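Jul 12, 2019

Day 3 of the new bench, and I remain to be convinced.

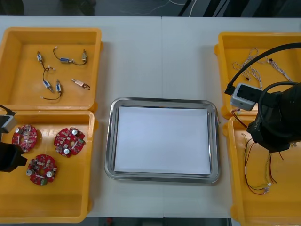

The bench as laid out by Jörg. Yellow bins either side, steel tray in the middle.

Jörg Stüber has been to a talk. I knew it the minute he came in on Wednesday with yellow bins under his arm and the look of a man who has seen a slide. The idea is that everything for a unit sits in its own bin, boards in one, the little wired parts in another, and whatever you are working on goes in the steel tray. You pick, you place, you never have to hunt. He says it will save us 11 minutes an hour. I asked him where the 11 came from and he said it was in the talk.

I will admit the round red boards look better in a bin than they did in the biscuit tin. They're crowded little things, capacitors standing up all over them, and I never liked hearing them slide about on top of each other. So that's one point to Jörg. The wired bits I'm less sure of. Put down with space between them they look very orderly, but the leads have a mind of their own, and by the time there are thirty in a bin you'll be back to pulling out a clump and swearing at it. Úna said the same and got told to give it a fortnight.

My other complaint is the table. It's two panels pushed together and the seam runs straight down the middle, just behind the tray. Thiện says you can hardly see it. I don't care whether I can see it, I care whether a screw can find it. We lost enough of them in the gap on the old Lokier bench, and I said so in May when the new one was ordered, and was thanked for my input.

The Jurnmont order is still 400 units and we have finished 137. That was the number last night and I expect it to be the number everybody quotes at me on Monday. Hạnh Mai thinks we'll catch up once we're used to the layout. She also thought the Deschamps crimpers were going to change our lives, and those are in a drawer.

Asked Khang Hứa for labels on the bins. All of them are yellow, which is cheerful enough, but if you come back from lunch and someone has swapped two over you have to look inside every one. He said looking inside takes a second. Fine, but then what did we need a system for?

Also the white cables are still on the floor past the far side of the table. I've mentioned it to Jörg twice. Apparently the talk didn't cover floors.

Home by seven. Soup, the end of the Grolero loaf, bed. Must remember to take my own tweezers in on Monday, the shared pair is bent.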